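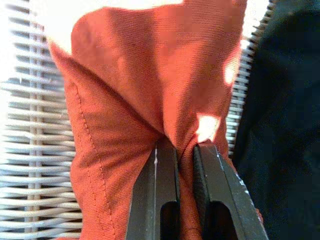 **Ambros Plattner**, Guest Furnishings Coordinator, Cunstead House

**Ticket 1200: Orange covers, seam wear and storage**
Status: Open
Received: 2021-10-09

The lounge reports that the rust-orange covers supplied by Gristell are fading and that the side seams feel weak after laundering. One cover was examined in daylight. The stitching along the visible length of the seam is small and even. Fading could not be judged in direct sun and will be checked again in the linen room.

Action 1: Covers are to be washed inside out at 85°F until further notice.

Action 2: Gristell has been asked to confirm the thread used for the March order.

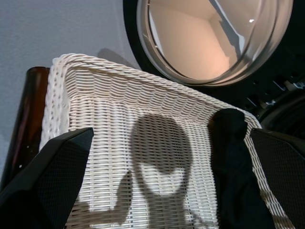
The lounge also asks whether soft items may continue to be kept in the white woven basket. This is permitted. Dark textiles should be placed fully inside, not left over the rim, where the braid may snag them. The braided edge is slightly frayed at one corner, and a replacement has been requested from Aigner under line 13.

Pending: reply from Gristell; second check of color.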